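Mutden 双腕キット 自作・共有工房向け

ホーム > 双腕・ハンド > キット > Mutden

Mutdenは、自宅の作業机や共有工房の一角で組み立てることを前提にした双腕ロボットのキットです。左右の前腕、手首、五指ハンド、制御基板、シミュレーション用モデル一式が含まれます。設計はArkau、ハンドの組み立てと検査はSturkanoが担当しています。

はんだ付けは不要です。ねじ止めとコネクタの接続、指の腱の張り調整ができれば完成まで進められます。初めての方は、片腕を先に組み、単独で動作確認をしてからもう片方に取りかかってください。両腕を同時に組むと、左右の手首部品を取り違えやすくなります。

セット内容
・前腕ユニット 左右各1
・手首ユニット 左右各1
・ハンド(黒) 左右各1
・制御基板 2枚
・固定用ベースプレート 2枚
・ねじ、スペーサー、結束バンド一式
・予備の腱ワイヤー 30本
・組立説明書(日本語、ポーランド語)
・シミュレーション用モデル(ダウンロード)

電源とパソコンは付属しません。六角レンチもお手持ちのものをお使いください。

設置について
天板は厚みのある木製のものをおすすめします。ベースプレートは机の手前側に左右並べて固定し、ハンド同士がぶつからない間隔をとってください。折りたたみ机は揺れが出るため対象外です。共有工房で使う場合は、クランプ固定用の金具(別売、Baran製)を使うと、机に穴をあけずに済みます。取り外した後も取付位置を再現できるよう、金具には目盛りが入っています。

腱ワイヤーの調整
出荷時は緩めの設定です。指を伸ばした状態で手首側の調整ねじを少しずつ締め、指先を軽く押して戻りを確かめます。締めすぎると握り込んだときにワイヤーが傷みます。交換手順は説明書の後半にあります。

シミュレーション用モデル
実機と同じ関節構成のモデルと、机、皿、野菜などの小物を配置した作業環境を配布しています。組み立てが終わる前でも、動作の作成と確認を始められます。作った動作は制御ソフトからそのまま実機に送れますが、最初の一回は必ず低速モードで、ハンドに何も持たせずに実行してください。

付属の課題は、皿と野菜を使った把持の練習です。片腕だけで完結するものから始め、慣れたら両腕を使う課題に進みます。小物の形や位置は設定ファイルで変更できます。モデルの調整を担当したWaldemar Sadowskiによる解説文書も同じ場所からダウンロードできます。

ご購入者の声
「自宅の物置で組みました。前腕のカバーを閉じる前にケーブルの向きを確認しておくと後が楽です。私は一度閉めてからやり直しました。」(Felicja Walczak)
「工房の仲間と共同で購入。指の調整に一晩かかりましたが、その後は安定しています。説明書の配線図はもう少し大きくしてほしい。」(Wojciech Ziółkowski)

仕様
型番:Mutden 554
構成:双腕、五指ハンド
駆動方式(指):腱ワイヤー
接続:USB
保証:購入から2年(腱ワイヤーは消耗品のため対象外)

ご注文と発送
受注後に検査を行ってから発送します。次回の出荷分は10月の予定です。左右どちらかの腕だけの販売も承りますので、ご希望の側を備考欄にお書きください。

シミュレーション画面:右手で赤いパプリカを把持、左手は指を伸ばした状態 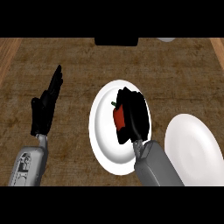

よくある質問

片腕だけでも動きますか。
動きます。制御ソフトの設定で、使わない側を無効にしてください。

ハンドだけを別の腕に取り付けられますか。
手首の取付寸法を公開しています。変換部品は各自でご用意ください。他社製の腕での動作は保証していません。

シミュレーションだけ先に試せますか。
はい。モデルは購入前でもダウンロードできます。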